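Home | Notebook | Stock | Contact

Monday, 9:40

Pendham paperbacks, middle-grade fiction. Box 29 opened and checked against the Godell list. Two titles missing, both Wingate reprints. Stefaniia Zakharchenko has the reorder – price still to be confirmed. Spine glue on the Boiko school edition fails at page 388. Set aside for rebinding, clamp overnight, recheck before listing.

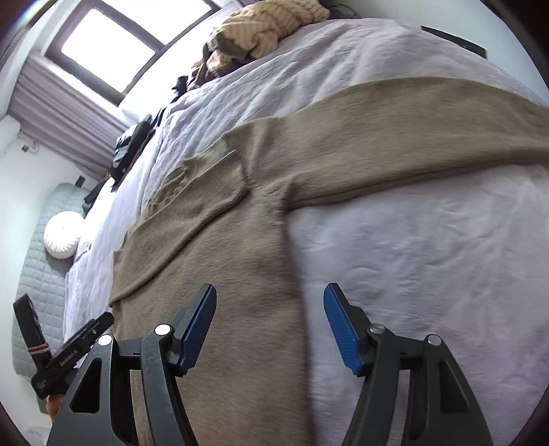

Knit sweater spread on the bed, gripper open.

Contact the bindery desk | Back to top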